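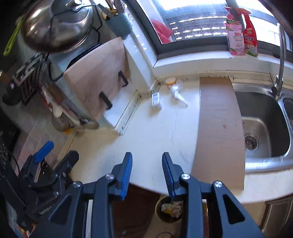

家庭用片付けロボット「Simby」、自宅キッチンでの動作収集を開始 共同工房Gostportで組み立て中の双腕機に使用

共同工房Gostportを拠点に活動する個人製作プロジェクト「Simby」は11月、家庭の台所で調理台の上を片付ける双腕ロボットの製作にあたり、実際のキッチンでの動作収集を始めました。製作者のRuoxi Wei(ルオシー・ウェイ)が手持ち式のグリッパーを両手に1台ずつ持って片付け作業を行い、その記録をロボットの動作学習に使います。

これまでに収集した記録は823件です。2,000件に達した段階で学習用データとしての収集をいったん締め切り、工房で組み立てている本体での試験に移ります。

製作の背景

Simbyは、Weiが自宅の台所で使うことを前提に設計を始めた据え置き型の装置です。調理台の端に支柱を立て、そこから2本のアームを伸ばします。調理そのものは行いません。調理や買い物のあとに残った包装材、ふた、空き容器などをつまみ、ごみ入れか所定の置き場所へ移すことが仕事です。

最初の試作機は、工房の作業台に空き箱と紙コップを並べて試験しました。箱とコップはつかめましたが、家に持ち帰ると同じようには動きませんでした。薄い包装材は閉じた指の間からすり抜け、丸いふたは台の上を逃げました。シンク周りでは、アームの根元が蛇口にぶつかりました。

このため、第2試作機では先に台所での人の動作を集め、それに合わせてアームの可動域と指先の形を決める手順に改めました。

「工房の机で成功した回数を増やしても、家ではあまり役に立ちませんでした。段ボールを先にどけるか、上に載っている物から取るか。そういう順番は、散らかった台の前に立たないと出てきません」(Wei)

動作収集の内容

収集に使うグリッパーは、人が手に持って操作する2指式です。指先の内側には青いパッドがあり、指を開閉するリンク部分は銀色のねじで留められています。カメラはグリッパー側に取り付けてあり、手元に近い位置から指先と調理台を記録します。

対象の台所はL字形で、調理台の一方にはガラストップのコンロ、もう一方にはステンレスのシンクがあります。壁側には調理道具を掛けるラックがあり、窓台には洗剤のボトルが並びます。片付けの対象となるのは、透明の包装材、オレンジ色の丸いふた、小さな箱、平たい段ボールといった、大きさも硬さも違う品物です。

記録は1件ごとに、対象の品物、使った手、移動先を書き添えて保存します。両手を使った場合は、どちらの指が先に触れたかも残します。落とした場合やつかみ直した場合も削除せず、そのまま1件として数えます。

第2試作機の構成

本体の骨組みはアルミの角材で、Gostportの切断機と卓上ボール盤を使って加工しました。支柱は調理台を上下から挟む方式とし、天板に穴を開けずに固定します。挟み込み部にはゴム板を入れ、取り外したときに跡が残りにくいようにしました。

アームは肩、肘、手首の関節を左右同じ部品で組みます。第1試作機では左右で別の部品を使ったため、壊れたときの予備が2組必要でした。今回は配線の長さもそろえ、片側を外してもう一方の側に付け替えられます。

指先は交換式です。動作収集で使っているグリッパーと指の開き幅をそろえ、収集した動作を本体に移すときの補正を少なくします。パッドの材質は3種類を比較中で、まだ決まっていません。 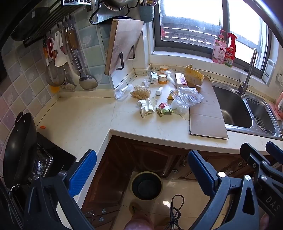
記録整理ソフトウェア「Fang」

収集した記録の整理には、Weiが書いたソフトウェア「Fang」を使います。Fangは映像とグリッパーの開閉の値を同じ時間軸に並べ、つかむ、運ぶ、離すの区切りを仮に付けます。区切りの位置は最後に人が見て直します。

現在の版には、透明な品物の区切りを誤りやすいという問題があります。透明な容器やビニールでは、指が触れた時点と持ち上げた時点を取り違えることがあり、該当する記録はすべて手作業で確認しています。また、窓が明るい時間帯は手前の暗い部分が見えにくくなるため、同じ作業を日中と夜の両方で記録するようにしました。

Fangは工房の共用パソコンで動かしており、会員は操作画面を試すことができます。

部品の調達と協力

関節部に使う樹脂歯車の成形は、小ロット加工を手がけるCetungateに依頼しました。第1試作機の歯車は3Dプリンターで出力したもので、重い物を横に運ぶと歯が欠けることがありました。Cetungateには図面の段階から相談し、歯の根元の厚みと軸穴の寸法を見直しています。

費用はWeiの自己負担と、Gostportの会員向け製作枠でまかなっています。製作枠では工作機械の利用料が免除され、完成後に図面を工房内で公開することが条件となります。

安全面の取り決め

Simbyが扱う範囲は調理台の上に限ります。刃物、火にかけた鍋、液体の入った容器は対象外とし、コンロの上にはアームが届かないよう、肩の関節に機械的な止めを入れます。ソフトウェアの設定だけで範囲を制限する案もありましたが、設定を書き換えたまま動かしてしまう危険があるため採用しませんでした。

非常停止ボタンは支柱の根元と、本体から離れた位置の2か所に置きます。押した場合はアームへの電源を切り、指は閉じたままの状態を保ちます。持っている物をその場で落とさないための仕様です。

台所で本体を動かす際は、必ず人がそばに付きます。留守中の運転は予定していません。

今後の予定

2,000件の収集が終わったあと、Gostportの作業室に調理台と同じ高さの台を設け、第2試作機の固定試験を行います。ここでは支柱のたわみと、アームを伸ばし切ったときの指先の揺れを測ります。固定試験で問題がなければ、片腕のみで空き容器を移す試験に進み、両腕での作業はその次の段階とします。

自宅の台所への設置時期は未定です。歯車の納入と、シンク側での蛇口との干渉の確認が済んでから決定します。

骨組みの図面と挟み込み部の寸法表は、固定試験のあとにGostportの会員向け棚で閲覧できるようにします。Fangの配布については、区切りの誤りを直した版ができてから改めてお知らせします。

見学について

Gostportでは、第2試作機の組み立て作業を工房の開室時間中に見学できます。Weiの作業は主に午後7時以降です。見学を希望する方は、事前に工房の受付までお申し込みください。動作収集は個人宅で行っているため、見学は受け付けていません。

プロジェクト概要
名称:Simby
内容:家庭の調理台を片付ける据え置き型双腕ロボットの製作
製作者:Ruoxi Wei
製作場所:共同工房Gostport、製作者自宅
使用ソフトウェア:Fang(自作)
部品加工協力:Cetungate

本件に関するお問い合わせ
共同工房Gostport 受付 Simby担当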